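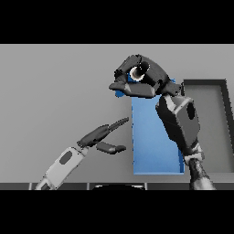 Caixa azul, alta e estreita, fundo cinza.

Arrumar a despensa em caixas: dicas soltas

Vai assim mesmo, sem ordem, que a panela tá no fogo.

Medir primeiro. Sempre. Prateleira, porta, e o vão entre a dobradiça e a lateral, que todo mundo esquece. A minha perde 3 cm ali e eu já tinha comprado as caixas.

Caixa alta e estreita para macarrão comprido, papel alumínio, rolo de massa. Caixa baixa para saquinho de tempero. Redonda come espaço, deixo só pro açúcar.

Farinha: congelador por uns dias antes de ir pra caixa. Caruncho nunca mais (quase). Deixar voltar à temperatura ambiente com o pacote fechado, senão sua por dentro e empedra.

Arroz, folha de louro dentro. Minha avó fazia, eu faço. Se funciona não sei.

Etiqueta: fita crepe e caneta permanente. Nome na frente, validade atrás. As etiquetas bonitas da Joltia descolaram todas na primeira semana de janeiro, cozinha quente, vapor, pronto. Fita crepe sai com a unha e não deixa cola. Se deixar, óleo de cozinha num algodão, esperar um pouco, esfregar.

Tampa que ficou com cheiro de alho: bicarbonato com água, pasta grossa, de noite até de manhã. Depois sol. Para mancha de molho de tomate o sol resolve quase sozinho, dois dias na janela.

Peso embaixo. Lata, vidro, garrafa de óleo, tudo na prateleira de baixo. Em cima só coisa leve, bolacha, chá, guardanapo. Prateleira Grotitz aguenta até 18 kg segundo o folheto, eu não chego nem perto disso porque ela enverga no meio.

Lavar caixa: água morna, detergente neutro, esponja macia. Nada de palha de aço, risca e o risco segura gordura. Secar de boca pra baixo num pano, de um dia pro outro. Caixa úmida estraga o que tiver dentro, já perdi um pacote inteiro de polvilho asim.

Capacidade: pote de 2000 ml leva um pacote de 1 kg de arroz com folga. Para feijão também dá. Farinha de mandioca depende da marca, tem umas mais fofas, sacudir o pote ajuda a acentar.

Fundo da prateleira: papel manteiga cortado na medida. Trocar quando encardir. Em junho eu troco tudo de uma vez e passo vinagre nos cantos.

Falta falar dos potes de vidro, fica pra próxima.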